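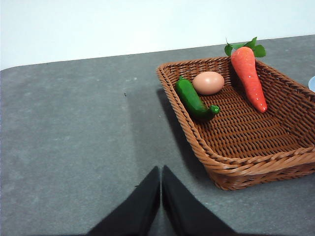 Figure 6. Woven basket with a braided rim on a grey tabletop.

4.2 Why the basket stays on the table

I should say at the outset that I came to this part of the study with a bias. I like baskets. I grew up in a house full of them, and when Vira Vasylenko and I began asking people in Madberg how they keep a shared table clear, I was secretly hoping they'd tell me that a good basket does half the work. Some did! But plenty of others told us the basket was where things went to be forgotten, and I've had to make my peace with that.

The sort of basket I mean is the one in Figure 6: rectangular, reddish-brown, with sides that slope and a flat bottom, so a bunch of keys or a pair of gloves can be dropped in from any side. The rim is a thick braid and the inside is a tight over-under weave of flat reeds. The tightness matters more than I'd expected. In the looser baskets we came across during our visits, pens and hairgrips worked their way into the gaps, and people stopped trusting them with anything small (one woman kept a saucer inside hers for exactly this reason).

We visited 20 households in all, most of them in May, and asked each to keep a simple diary of what went into the basket and what came out again. The diaries gave us over 1,000 entries, which Normand Carrier sorted by hand at the kitchen table in Griltell, with a great deal of tea. His sorting is the basis for the groups used in the rest of this section – post, keys and cards, clothing, food, and a last group we called "other" and argued over for weeks. Batteries were the worst. Vira wanted them under tools, I wanted a group of their own, and they ended up in "other" with the birthday candles.

What struck me first was how much the surface around the basket shaped what people did with it. On a plain table with little else on it, people described the basket as "the place", and they'd walk across the room to use it. Once a second pile had started beside it, even a small one, the entries dropped off and the pile took over. Several people noticed this for themselves while keeping the diary and were rather cross about it.

Where the basket sat seemed to count as well. Those kept to one side of the table were used for longer than those in the middle, which tended to be lifted off at mealtimes and left on a chair or the floor. I'd be wary of making too much of this, as the households with central baskets also had the smaller tables. We come back to table size in section 4.3.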